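Grotgate hospital fund still will not name its largest donor

June 2, 2021

The Grotgate Hospital Fund has published its yearly accounts, and for the second year running the biggest single gift is listed only as "private donor, overseas." The sum is $462,000. That is more than half of the $824,000 the fund took in over the year.

Readers of this newsletter will remember that we asked about the same line in last year's accounts. We were told then that the donor had asked for privacy and that the trustees had "carried out the usual checks." We asked what the usual checks were. The reply came 19 days later and said that they were confidential too.

What the accounts show

The money arrived in two payments through Dineck, a holding company with an address above a row of shops on Bhatt Street. Dineck has one listed director and has filed no accounts of its own. It also paid for the fund's spring dinner, where 62 guests were seated, among them two members of the county council and the council's head of planning.

In July the same council is due to vote on whether to sell the old laundry site behind the hospital. One of the three bidders is Nulto, a property firm. Nulto and Dineck share a registered office. They may share nothing else, and we have seen no paper that says the gift and the bid are connected. But the council members who went to the dinner will be voting on the sale, and neither has listed the dinner in the register of gifts and hospitality. The rule says anything worth more than $50 has to be entered within a month. Tickets for the dinner were priced at $180. 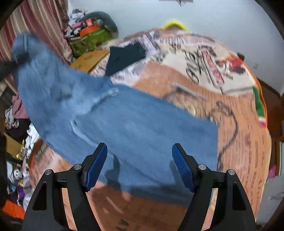 Blue denim jeans on the move.

Vitória Tavares has chaired the fund for six years. She spoke to us by phone and was clear that she sees no problem. "The money bought a scanner. The scanner is being used every day," she said. "If people want us to turn down gifts like that, they should say which patients will go without."

We put it to her that the question was who gave the money, and whether they wanted anything for it. She said the fund has no say over land sales and never has. She is right about that. The fund does hold a seat on the hospital's site panel, though, and the panel gave its view on the laundry site in writing to the council this spring. That letter has not been made public. We have asked for it under the open records law and expect an answer before the vote.

Nulto did not reply to two emails and a letter. A person who answered the phone at Dineck took our number.

Other local funds do it differently. The library trust names every donor who gives over $5,000, and the lifeboat appeal turns away money that comes through a company if it cannot find out who owns it. Both told us they have lost gifts that way -- the lifeboat appeal lost one last year that would have paid for a new engine.

The hospital fund's rules can be changed by a simple vote of its members at the annual meeting. Membership costs $10 and is open to anyone living in the county. A motion to name all donors above $10,000 has been drafted and needs a second signature before it can go on the agenda. Members who would like to read it can write to us at the usual address and we will send a copy.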